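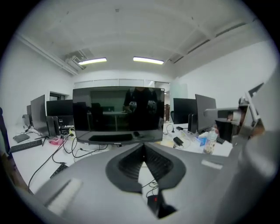 Monitores, teclados y cables sobre las mesas blancas.

Elogio de la sala llena de cables

Me gustan las salas de ordenadores. Me gustan mucho, y cada vez que lo digo en voz alta alguien me mira como si hubiera confesado que colecciono recibos. Hablo de las salas de verdad, las de mesas blancas y monitores negros, con un teclado que ha quedado torcido en el borde y una maraña de cables que cae por delante de la mesa como una enredadera. ¡Qué sitios tan estupendos! Y qué mala prensa tienen.

Llevo años escuchando que el puesto fijo está acabado. Que con un portátil y una mesa de cafetería se hace lo mismo. En Stestatville, donde vivo, cerraron hace tiempo el aula de informática del centro cívico y pusieron en su lugar unos sillones bajos con un enchufe entre cada dos. Los sillones son comodísimos, no voy a decir otra cosa, pero he intentado trabajar en ellos toda una tarde de octubre y acabé con la pantalla en las rodillas y el cuello hecho un ocho. A las seis me fui a casa. Todo el mundo estaba más o menos igual, cada cual encogido sobre lo suyo.

Compárese eso con una buena mesa. Una mesa blanca, ancha, en la que caben el teclado y el ratón y todavía queda sitio para la botella de agua, el cargador, el cuaderno y esa cosita de color que siempre aparece en alguna esquina y que puede ser una goma, un juguete, un clip o vaya usted a saber. Me encanta esa cosita. En todas las salas en las que he trabajado había alguna, rosa o azul o verde, y en todas duraba más que los programas instalados.

Defiendo también el monitor grande. Sé que no es una postura muy atrevida, pero me sorprende cuánta gente se ha acostumbrado a vivir sin él. Un monitor grande y aparte, que se pueda girar un poco hacia el compañero cuando hace falta, cambia la manera de leer. Se ve la página entera. Se ve dónde estaba el error. Y cuando está apagado, con ese brillo oscuro, devuelve el reflejo de quien se le pone delante y de toda la habitación, y uno se arregla el pelo antes de sentarse (yo, por lo menos, lo hago siempre).

Pasemos a los cables, que es donde pierdo a la mayoría de los lectores. Existe una industria entera dedicada a esconderlos: bandejas, fundas trenzadas, canaletas, cajas con tapa de bambú. Yo mismo caí. Compré una caja organizadora de Kikton, muy bonita, y metí dentro la regleta y todo lo que colgaba de ella. Quedó precioso. Luego tuve que cambiar una fuente de alimentación y tardé más en vaciar la caja que en hacer el cambio, con todo enrollado y sin saber qué punta correspondía a qué aparato. El cable que se ve es un cable que se puede seguir con el dedo. Se levanta, se tira un poquito, se mira qué se mueve al otro lado – y ya está, problema encontrado.

Con esto no pido el caos. Un cable en mitad del paso es un tropiezo seguro, y ahí sí que hay que poner orden sin discusión. Pero entre el tropiezo y la caja de bambú hay un término medio amplísimo, que es el desorden de una mesa en la que se trabaja. Ese desorden tiene información. El adaptador que quedó suelto, el teclado de más, el router pequeño al lado de los monitores... Con un poco de práctica se lee como se lee una cocina.
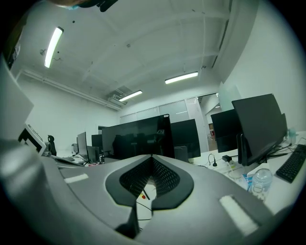 Y luego está la luz. Ya sé que el fluorescente es el enemigo oficial de todas las revistas de decoración, pero yo le tengo cariño a un techo blanco con sus vigas, sus tubos largos y su aparato de aire acondicionado. Es una luz que no pretende nada. Ilumina el tornillo que se ha caído y la letra pequeña de la etiqueta, y a las ocho de la tarde sigue igual que a las ocho de la mañana. Las lámparas cálidas las quiero para cenar. Para encontrar el puerto correcto en la parte trasera de una torre quiero un tubo encima, y si son varios, mejor.

Del cristal esmerilado al fondo también podría escribir una página entera. Es un invento magnífico: deja pasar la claridad del pasillo y protege del pasillo. Quien está dentro sabe que hay gente al otro lado, y con eso basta para no sentirse encerrado. Durante una temporada di clases en Stasow, en un local con una mampara así, y al cabo de unas semanas reconocía a los alumnos por la mancha que hacían antes de asomar por la puerta. Con una pared de ladrillo me habría perdido esa diversión.

Si alguien con mando en un ayuntamiento o en una escuela lee esto, le pido una cosa bastante sencilla. Antes de vaciar la sala de ordenadores para poner cojines, que vaya a sentarse allí una hora, en una silla de oficina normal, con las manos sobre un teclado normal. Que deje su botella de agua en la mesa. Que encienda el monitor y abra lo que tenga pendiente. En nuestro centro cívico todavía están las mesas guardadas en el sótano, y yo me ofrezco encantado a ayudar a subirlas.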